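Lacquer, at last: notes on the spring hang 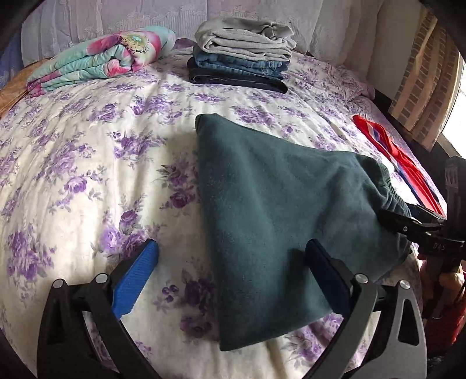 Quick one this month, printer wants copy by Thursday and I'm still at the gallery most evenings until 7.30.

So. The lacquer show. Opens in September in the long room at Maihi, upstairs, same door as last year. Eastern Asian lacquerware, mostly Chinese with a good run of Ryukyu and Japanese pieces down the far wall. 47 objects all up. Boxes, trays, cup stands, two folding screens, one very battered travelling chest that I love more than anything else in the building.

A few people asked at the last meeting what lacquer is, and whether it's the same as varnish. It isn't. The real stuff is sap. You cut the bark of the lacquer tree, collect what runs out (not much, a small cup from a tree in a season), strain it, stir it, and brush it on in very thin coats. Each coat has to harden in a damp, warm cupboard before the next goes on. Damp, yes. It cures by taking up moisture from the air, so a dry room is no good to the maker. Raw sap will also give you a shocking rash, it's a cousin of poison ivy. Apprentices were expected to get used to it.

Carved red lacquer is the part most visitors will head for. Red from cinnabar ground into the sap. For a deeply carved box you might need 200 coats before anyone picks up a knife, and if the knife slips, well. Some makers laid down bands of different colour as they went so the carver could cut to red, then ochre, then black. Look at the sloping edges on the round box in case two and you can see the stripes. Peonies on the lid, birds on the sides. Small chip at the foot rim, old, left alone.

Then the mother-of-pearl. Thin shell cut to shape and set into black ground, so the leaves go green or pink as you walk past. The lights have been moved twice to get this right and I think we are nearly there. Please walk past slowly, both directions.

The Ryukyu pieces are a bit different. Bright red grounds, quite a few with raised decoration made from pigmented lacquer that's pounded and rolled flat like pastry, then cut and stuck down. Landscapes and little pavilions, mainly. Not fine work in every case but lively, and you don't often see it out here.

Gold work last. Maki-e, "sprinkled picture". Design drawn in wet lacquer, gold powder tapped on from a bamboo tube, more lacquer over, polished back. The writing box with the autumn grasses is the best of them. Somebody has used it hard, there's ink stain right through the tray, and it's the better for that in my book.

Now the practical stuff.

Loans. Most of the show is from the Oter collection, which has 2,228 pieces of Asian decorative art on its books and lets out very few at a time. We asked for a lot more than we got. No complaints. Their conditions are strict on light and humidity so the long room will be dim and a touch clammy. Bring a cardigan if you feel the cold, and give your eyes a few minutes on the way in before deciding you can't see anything.

Photos. No flash. Phones fine otherwise, except for the two screens, where the lender has said no to any pictures at all. There's a sign.

Catalogue. Slim, paperback, being printed by Bellell. Colour is good on the proofs I've seen, the reds especially, which usualy go orange. Order at the desk. We won't be posting any until after the opening weekend.

Proleo. Our new booking page runs on Proleo and it's replaced the old form completely, so if you've bookmarked the old one, bin it. Members' tickets are free but you do still need to book a time. Put your membership number in the first box, not the second. The second is for school groups and it'll try to sell you forty lunches.

Talks. One on carving, one on conservation. The conservation one will be the more useful if you have a piece at home and want to know what to do about it. Short version, keep it out of the sun, don't polish it, never use furniture spray, dust with a soft dry brush and then leave it be. Cracks along the joints usually mean the wood underneath has shrunk, central heating is the common culprit. Don't glue it yourself. Please.

Handling session is full already. There is a waiting list, ask at the desk. Rings and watches off for this one, and cotton gloves are NOT supplied as they snag on lifting edges. Clean dry hands are better, or the thin nitrile gloves we keep there.

The lift is working again. Parking behind Maihi is still half taken up by the roofers, so come by tram if you can mange it.

Next issue will have the talk times and, space permitting, the piece on inkstones I promised back in autumn and didn't write.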